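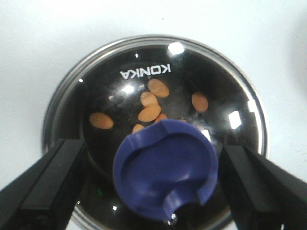

Beverley Fairweather asked at the midterm why we didn't just buy softer fingers and skip the whole controller comparison. Fair question. Short answer: fingers weren't where we lost the grasps. Longer answer below.

## Setup

- Same arm, same black two-finger gripper for every run
- Wrist camera only, no overhead view
- Controller A: Jivum (position only)
- Controller B: Gondex (force limit, slower)
- Kitchen stuff on a white table: small black saucepan, glass lid with a purple knob, blue cap, pink bowl, carrot slices

200 runs total, split evenly. Bevan Katene did the logging, I did resets.

## What happened

Jivum was quick but squeezed too hard on the cap. It's round with notches in the lip, so if one finger lands on a notch the whole thing twists. Gondex backs off and tries again, takes around 7 seconds longer per grasp. Annoying but it held on more.

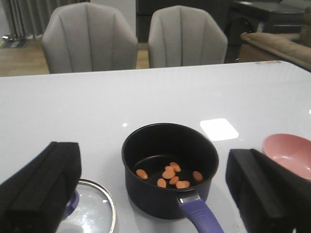 *Fig. 2. Wrist view, saucepan between the fingers, lid at lower left.*

Glare was the real problem. Glossy table, shiny lid rim, black pan. Depth was bad on all of it. 52 runs had a wrong first target and most of those were the lid. Turning exposure down helped some, then the inside of the pan went to nothing.

## Still to do

- matte cover for the table
- rerun lid grasps w/ both controllers
- fix the timestamp bug in Bevan's log (file 818 on, times are off)
- try the handle as a grasp point insted of the rim

Would pick Gondex for now. Not sure it holds up on heavier pans, we didnt test any.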